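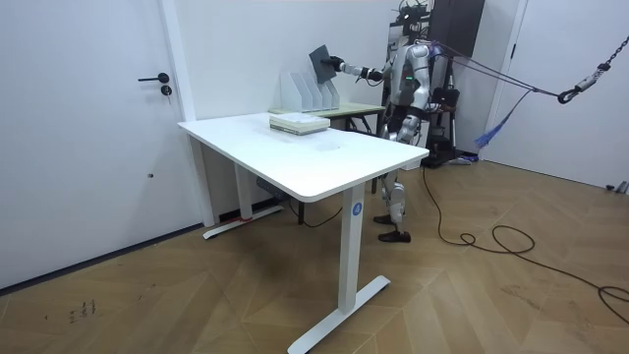
A humanoid robot holding a grey board over a row of file holders at the Skinwood open day.

The Skinwood open day is a public demonstration of office robots held each December by Zukico, a robotics firm in Kaewkla. The first drew 79 visitors; the most recent drew 511. Its main item is a desk-tidying task lasting eight minutes.

Claims made for the event have been disputed. The engineer Montri Panyasiri, writing in the trade paper Wadis, noted that the layout was the same at all five showings he attended – and that visitors were not allowed to move anything. Zukico has not published failure rates.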